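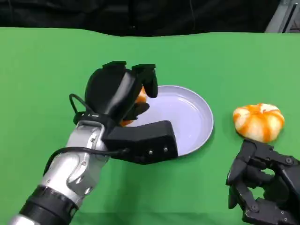
Green tablecloth, black backdrop

Elley Sunday School Attendance Pack

Printable attendance charts and name tags for children's classes, by Matilde Bragança. Files are PDF, letter size. Type the names in before you print.

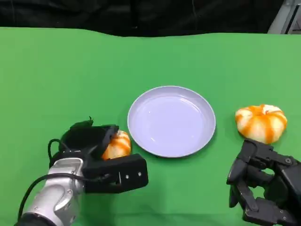
The colour set and the black and white set both come in the one download. Charts run for a term, with blank ones for kids who join late.

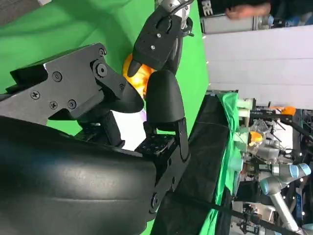 What you get
3 wall charts
7 name tag sheets
Teacher's roll

Item 477
Updated 13 Mar 2025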